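Reading the Murnimside beetle paper again and I still don't buy it. Going to post as I go, mostly so I stop muttering at the kettle.

The claim, for anyone who hasn't seen it: a flightless ground beetle lives on two islands, Murnimside and Ondberg, 1685 km of cold open sea between them. The authors say the islands were once joined by dry land, the land sank, and the beetles were left stranded at both ends. Lovely story.

My trouble begins with the sea floor. There's a ridge, yes. It's drawn in the paper as a fat grey sausage running from one island to the other. Look at the depth figures in the supplement and the middle part sits 700 metres down at its shallowest. No ice age ever dropped the sea that far or anywhere near it.

So you need the ridge itself to have sunk. Ridges do sink. But you need this one to have sunk after the beetles turned up and before the two sets of beetles became different, and the paper gives no date for either. It gives an arrow. The arrow is labelled "subsidence".

"But they can't fly." I know they can't fly. Neither can most snails, and snails are on half the lonely rocks in the Southern Ocean. Things get about. They go on logs, on mats of weed, in mud on birds' feet. Most of them die. It only has to work now and again over a very long time.

I've had this argument about southern beech for years and I've lost bits of it, to be fair. Some old southern groups do look like leftovers of one big landmass breaking up. I'm happy with that where the ages fit. What I don't like is the same answer being pulled out of the drawer every time a map has the same dot on it twice.

And the dots. The map has a dot for the beetle on Murnimside and a dot on Ondberg and blank sea everywhere else. Blank because there's nothing there, or blank because no one has looked? Lobo is the only other bit of land in the area and the paper gives it one line: "not recorded". Recorded by whom? I can find one landing party that collected any insects there at all, and they were after seals.

An absence on a map like that tells you where the boats stopped. I'd like every distribution map in the world to come with a second map beside it showing where people went and how long they stayed. It would be a humbling set of maps.

Tea break.
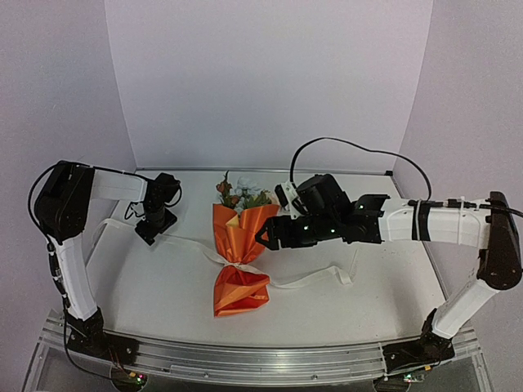 A bouquet in shiny orange wrapping.

Right. Numbers. They looked at 549 specimens, which sounds like plenty until you get to the table. Nearly all of them are from Murnimside. Ondberg is represented by a short row of old museum material, pinned, faded, and with labels that give the island and nothing else. No height, no habitat, no month.

From that short row we get "a distinct Ondberg form". It's distinct in the width of the neck plate. I'd want to know how much the neck plate varies on one hillside on Murnimside before I got excited. The paper gives an average for each island and no spread. Give me the spread!

Somebody has already messaged to say the Bindness group have DNA from both islands and it "supports the land bridge". I've read the Bindness abstract. It says the two populations are closely related and separate. That would be true if they walked. It would also be true if one pregnant female went over on a log.

If the split is very old, I'll start listening. If it's young, the bridge is in serious trouble, as you'd have to sink a mountain range in a geological afternoon. The abstract has no age in it. I've written to ask. I wrote in March too.

Someone else asks which way the current runs. Good question, and the paper doesn't say. It runs mostly west to east down there, so if it's rafting I'd expect Ondberg to have been stocked from Murnimside and the Ondberg beetles to sit as a twig inside the Murnimside tree. If they were split by sinking land, I'd expect two branches side by side. That's a real test and it could go against me.

I'd also look at the lice, the mites, the mosses, the spiders. A land bridge is a road, and a road should have carried all sorts of traffic. If dozens of short-legged, salt-hating things show the same split at the same age, fine, build your bridge. One beetle on its own is a very thin reason to raise a continent.

The authors do list three other groups "showing the same pattern". I checked. One is a grass that's also on the mainland. One is a moth – with wings. The third is an earthworm known from Ondberg by a single juvenile, and juvenile earthworms can't be named with any confidence by anyone I'd trust.

None of this makes the bridge wrong. I can't show you the log either, and I'm aware that "it drifted" can be stretched to cover anything you like. That's why I keep going on about ages. Both sides can tell a story until there's a date on it.

What I'd pay for, if it were my money: a fortnight on Lobo with pitfall traps, and fresh beetles from Ondberg with proper labels. If the beetle is on Lobo, the map changes and so does half the discussion section.

Replies are open. If you've got depth soundings for the middle of that ridge that are better than the ones in the supplement, please send them, even if they make me look daft.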